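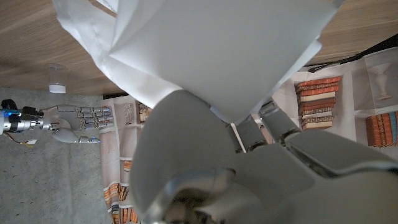
Print this page | E-mail this page
Shares: 2 | Comments: 0

Orari Project: Progress Report on Equipment Planning
Submitted to the Saklow Fund, 12/23/23
Prepared by Rattana Phetsri

1. Status

The equipment plan is on schedule. The grant covers a two-armed robot station for cloth and tableware tasks, the hands that go with it, and the spares and small materials needed to run it through the second year. The station is in use. What remains to be bought is a second pair of hands, a spare wrist cable set, a better table, and the task supplies for next year.

Spending to date is 40 percent of the equipment line. We had planned to be further along by now. The difference is the second pair of hands, which we have held back for the reason given in section 3.

2. Work on the station

Work since August has been on cloth handling and plate wiping. Both tasks use multi-fingered hands, and both are harder on the fingers than the block and cup tasks we started with. Cloth has to be pinched at a corner or edge, and the fingertips meet the table often. Wiping adds a steady side load on the finger joints while the plate is held at an angle.

For budgeting, the main result is that finger wear should be treated as a running cost. In the original proposal it was listed under repairs, with a small amount set aside. We have moved it to consumables in the revised budget. The total does not change.
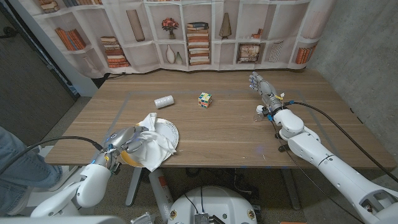 Cable routing is the other item that has taken staff time. The wrist cables need enough slack for the full reach of the arm, and slack cable can end up on the work surface. We have priced a set of guides that clip along the forearm. They are inexpensive and we would like to order them with the spare cables so that both can be fitted during the same shutdown.

3. Second pair of hands

We have quotes from two suppliers, Vainio and Butstead. The Vainio hand is the more expensive of the two. Its fingers can be replaced one at a time by our own staff. The Butstead hand costs less, but a damaged finger means sending the whole hand back, and the quoted turnaround is 17 working days. With one pair in service and one in reserve, a single return would leave us without cover for most of a month.

Our preference is Vainio. Before committing we asked for a loan unit to check that it mounts on our present wrists without an adapter. The supplier has agreed and is waiting for a shipping slot. If an adapter is needed, the price gap widens and we will come back to the Fund before placing an order.

4. Table and supplies

The present table will do for light work but we would like one with adjustable height. Two models fit the space. Either can be paid for out of the furniture line with no transfer.

Supplies for next year are cloths, plates, cups and tape. We are asking to buy these in one order at the start of the year. Small orders have cost us almost as much in delivery as in goods.

5. Requests to the Fund

We ask for approval to move finger replacement from repairs to consumables, and to carry the unspent hand money into next year.

The next report will include the result of the loan test and a final price for the hands.

R. Phetsri

Print this page | E-mail this page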